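Keep the Family Pictures Where You Can Reach Them

I have moved house five times, and every time the heaviest thing I carried was a cardboard box of photographs that had belonged to my grandmother. It rode in the front seat with me, buckled in, for all 660 miles from Grekness to Pamance, and I remember talking to it a little somewhere past the halfway point. So you'll understand that I come to this subject with some feeling, and maybe with more feeling than sense.

My opinion is a simple one, though I seem to take forever getting it out at the dinner table. I think we have become far too willing to hand our family pictures over to a company and a monthly bill, and I think every household ought to keep its own copy, on its own shelf, in its own hallway closet if need be.

The Trouble with Somewhere Else

I don't say this because I'm afraid of computers (I have been fooling with them since my kids were small). When we lived in Gundine I put everything on one of the online services, and it was lovely! I could pull up a birthday party while standing in line at the grocery store. Then the price went up, and I fell behind, and for most of a winter I couldn't add a single picture. They sat in my phone, a whole season of a new grandbaby, waiting on me to sort out a password and an expired card.

It was all fixed in the end, and the people on the phone were kind. But it bothered me that I had to ask. My grandmother never had to ask anyone to see her own wedding.

What a Shelf Can Do

Everybody has their own way of going about it. Mine is two copies at home and one at my sister's, and I bring hers up to date when I go to visit in July. Other people like a little storage box with drives that slide in and out on trays, and I've come around to those, too. There is something comforting about a drive in its caddy. It's a solid thing, with a bit of bright plastic on it, and you can write a name on a piece of tape and stick it there.
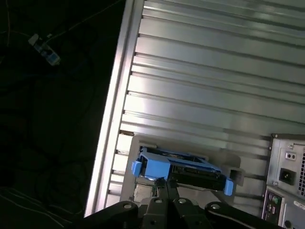 But Who Will Look at Them?

My son-in-law asks me this, and it's a fair question. He says a drive in a closet is only a shoebox that needs electricity. Well, yes! I loved the shoebox. I loved that you had to sit down on the floor to go through it, and that you always ended up with the wrong pictures in the wrong envelopes and a cousin on the phone.

So I would add one more thing to my advice, and that is to print a few. I do six a year, and I write on the backs in pencil, the way she did. This year's are still in the envelope on my kitchen counter, and I keep changing my mind about the last one.

M. Nwankwo, Pamance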